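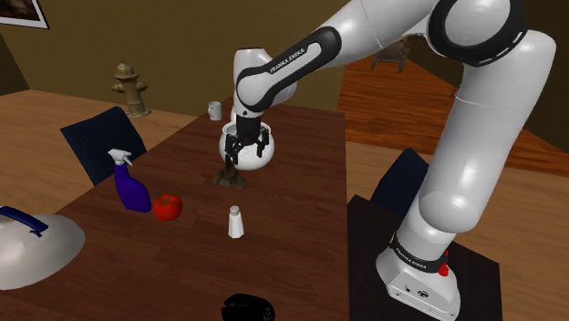 床暖房の不凍液、自分で替えた人いますか

1 カーター
築古の家を買ったら、温水式の床暖房がついてきました。熱源機はFisberg。業者に不凍液の交換を勧められて、見積もりを見てそっと閉じたところです。液そのものは通販で3000円くらいからあるのに。

2 ぬるま湯
液は安い。高いのはエア抜きで泣かなくて済む権利。

3 配管おじさん
うちは自分でやった。Pluvlowの手動ポンプで押し込むだけ。半日で終わる。

4 ぬるま湯
>>3
その「だけ」を信じて、去年の11月に寝室だけ冷たいまま年を越したのが私です。

5 Anjani K.
今の液の種類はわかりますか? 違う銘柄を混ぜると固まることがあるので、まずそこからだと思います。

6 カーター
>>5
タンクに前の住人の字で「Petersen 済」とだけ書いてあります。何が済んだのかは不明です。

7 配管おじさん
全部抜けば混ざらない。

8 Anjani K.
>>7
全部は抜けませんよ。床下の回路に必ず残ります。水で何度か流して、濃度計で見ないと。

9 配管おじさん
うちは8年それで動いてる。

10 ぬるま湯
>>9
奥さんが電気毛布を買った話、前のスレで読みましたけど。

11 配管おじさん
あれは冷え性だから。

12 カーター
とりあえずLurnamierに濃度の点検だけ頼めるか電話しました。2週間待ちだそうです。それまで靴下を重ねます。

13 ぬるま湯
ウールのやつにしなさい。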